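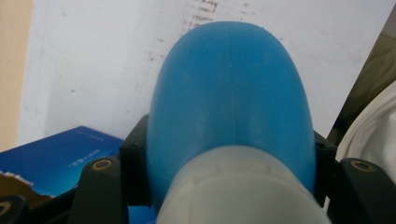
Grimero publishes house rules for hand-held gripper work

28 February 2021

The plumbing supply company Grimero has put out a set of written rules for the people who record demonstrations with hand-held grippers. The document is called the Mowat guide, after the street where the company has its workshop. From Monday it applies to every operator, also to those who come only for one shift.

Until now each bench had its own habits. One operator would begin a recording with the jaws open, another with the part already held. Some cleaned the finger blocks at lunch and some at the end of the week. According to Ionuț Chiriac, who edited the guide, the differences became a real difficulty in December, when the company reviewed 1,216 recordings of pipe fittings being picked up and set down. Only 710 of them were accepted. The rest were put aside, mostly for reasons which had nothing to do with the skill of the operator.

"We had good hands and poor notes," said Mr Chiriac. "A person would change the grip in the middle of a session and write nothing. Three weeks later we could not say what we were looking at."

The guide is short. It has eleven pages, and two of these are a form for the start of the shift. It asks that a fitting be held from both flanks with equal contact, and that the operator keep the mould seam in the middle between the fingers where the shape allows it. For an elbow with a length of pipe already inserted, the grip must be on the elbow and never on the pipe. If the part turns in the jaws, the recording continues to the end and is marked "turned". Operators are asked not to stop and try again inside the same recording, a practice that was quite common before.

There is also a section about the work surface. Grimero does not require a new or spotless board. Marks and stains are permitted, but the board may not be exchanged for another during a session, and it may not be wiped between one recording and the next. Boxes, cloths and packaging may stay near the work as long as they do not touch the part or the fingers. Mr Chiriac said that this point was discussed longer than any other. Several colleagues preferred a completely cleared bench, while he argued that the parts will later be handled in ordinary storerooms, where things are lying beside them.

Finger blocks are to be inspected at the beginning and at the end of every shift. The operator looks at the contact faces and at the screw holes, and checks by hand that nothing moves. Scuffs and coloured smudges are written down but are not a reason to replace a block. A crack, a loose screw or a damaged insert is. In any case both blocks are exchanged together after 1,000 recordings, so that one side is never newer than the other.

An open-jaw recording over the bare board must be made before the first part is taken. Previously this was optional, and it was missing from many of the recordings that were put aside in December. 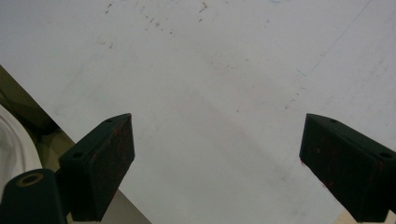 Reaction from other workshops

Stistora, which rents bench time to Grimero during the busy months, has said it will follow the guide for that work and is considering it for its own. Its operators have asked for one change. They find the shift form too long for sessions under an hour and would like a version on a single page. Grimero has agreed to prepare one.

At Iren, a smaller workshop that makes gripper parts, the response was more careful. The company supports the rule on exchanging blocks in pairs but believes that a fixed number of recordings is a crude measure, as a heavy metal valve wears the faces much more than a light plastic elbow. Mr Chiriac accepts the criticism. He said the number was chosen to be easy to remember and that it will be looked at again when the first inspection forms have been collected.

Printed copies of the Mowat guide are available at the front counter of the workshop. Comments should be given in writing to the shift lead.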